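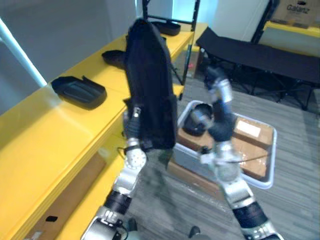
Protokoll der Betreuungsrunde Zelle Trolska
Standort Zorau, November, Beginn 14:00 Uhr
Teilnehmende: Einrichtung, Instandhaltung, Schichtbetreuung, zeitweise zugeschaltet die Firma Teuber (Mechanik)

TOP 1 Begrüßung und letztes Protokoll
Die Runde begrüßt alle Anwesenden herzlich, besonders die beiden Neuen aus der Schichtbetreuung, die schon in den ersten Wochen mehr Fragen gestellt haben als wir anderen im ganzen Sommer, und zwar lauter gute. Das Protokoll der letzten Sitzung wird ohne Änderungen angenommen. Der dort noch offene Punkt zur Beschriftung der Ersatzteilschublade ist erledigt, vielen Dank dafür.

TOP 2 Stand der Zelle
Trolska steht seit der letzten Durchsicht bei 182 Betriebsstunden. Der Roboter arbeitet wie bisher mit beiden Armen an der gelben Ablage, die Steuerung läuft unter Naton, und im Großen und Ganzen sind alle zufrieden. Die Schichtbetreuung berichtet allerdings, dass der linke Arm nach längeren Pausen beim Anheben weicher Teile zögert. Man steht dann daneben und wartet, bis er sich entschließt, und das kann bis zu 20 Sekunden dauern. Bei Kartons ist das Zögern niemandem aufgefallen. Die Einrichtung vermutet, dass die Schließkraft für Stoff zu vorsichtig eingestellt ist, möchte sich aber noch nicht festlegen, solange die Protokolldateien nicht ausgewertet sind.
Der Vorgang wird bei uns unter der Nummer 2072 geführt. Bitte neue Beobachtungen dort eintragen und keine Zettel mehr an den Schaltschrank kleben, so nett sie auch geschrieben sind.

TOP 3 Greifer links
Zum linken Greifer gab es die längste Aussprache des Nachmittags. Teuber empfiehlt, die schwarze Umwicklung am Greiferende bei jeder Durchsicht ganz abzunehmen und nicht bloß von außen abzutasten. Darunter setzen sich feine Fasern ab, die man sonst erst bemerkt, wenn die Finger schwergängig werden. Die Instandhaltung hat das einmal probeweise gemacht und war über die Menge doch überrascht. Nach dem Wiederanlegen wird der Greifer leer geöffnet und geschlossen, danach mit einem leichten Teil geprüft, das senkrecht über der Ablage gehalten wird.

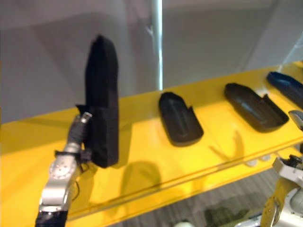

Linker Arm mit aufrecht gehaltenem schwarzem Teil, weitere Formteile liegen auf der gelben Ablage

Bei der Halteprobe soll das Teil nur knapp über die Fläche gehoben werden, damit es im Fall der Fälle nicht tief fällt. Außerdem bitten wir darum, zwischen den liegenden Teilen Platz zu lassen. Die Ablage glänzt stark, und Naton hat Schatten und Spiegelungen schon für Kanten gehalten, vor allem am Nachmittag. Ob eine matte Folie helfen würde, wurde lebhaft besprochen. Die Einrichtung besorgt ein Muster und probiert es zunächst am hinteren Ende aus, die Entscheidung fällt danach.
Beim Kabel am linken Handgelenk bleibt es bei der lockeren Schlaufe. Der Vorschlag, sie mit einem Binder enger zu legen, wurde zurückgezogen, nachdem Teuber an den Kabelbruch vom Frühjahr erinnert hatte (wir erinnern uns alle).

TOP 4 Bodenbehälter und Laufweg
Der Roboter nimmt auch Ware aus Behältern am Boden auf und muss dafür nahe herantreten. Die Schichtbetreuung wünscht sich eine feste Regel, wie der Behälter stehen soll, denn bisher stellt ihn jede Schicht ein wenig anders hin.

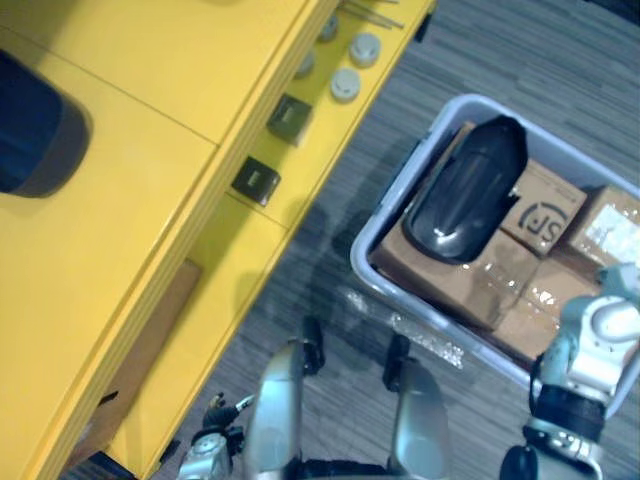

Nach einigem Hin und Her haben wir uns darauf geeinigt, dass eine schräge Stellung erlaubt bleibt, zwischen Behälter und Arbeitsplatz aber immer ein freier Streifen Boden sein muss. Folienreste werden vor jedem Anlauf aufgehoben, auch kleine. Klare Folie erkennt Naton schlecht, und unter den Füßen hat sie ohnehin nichts verloren. Stark spiegelndes Klebeband auf den Kartons bleibt ein Thema. Die Einrichtung will die Belichtung noch einmal anpassen und bittet um etwas Geduld.
Das untere Fach der gelben Station wird nur noch für Kleinteile und flache Pappe genutzt. Wer dort etwas ablegt, achtet bitte darauf, dass nichts über den äußeren Rand ragt, weil der linke Arm dort dicht vorbeikommt.

TOP 5 Aufgaben
Einrichtung: Auswertung der Protokolldateien zu 2072, Folienmuster, Belichtung
Instandhaltung: Umwicklung links abnehmen und reinigen, Schraubenkranz an der Gelenkplatte nachziehen, Wert ins Wartungsheft
Schichtbetreuung: Halteprobe an neun Schichten hintereinander, Ergebnis jeweils kurz notieren
Teuber: Angebot für einen zweiten Satz Fingerbeläge

TOP 6 Verschiedenes
Der Schlüssel zum Wartungsschrank hängt wieder am alten Platz. Der Kuchen war ausgezeichnet und wird ausdrücklich zur Wiederholung empfohlen – auch das bitte ins Protokoll, hieß es.
Die nächste Runde findet nach Abschluss der Halteproben statt, die Einladung kommt wie gewohnt per Mail.

Ende der Sitzung: 15:40 Uhr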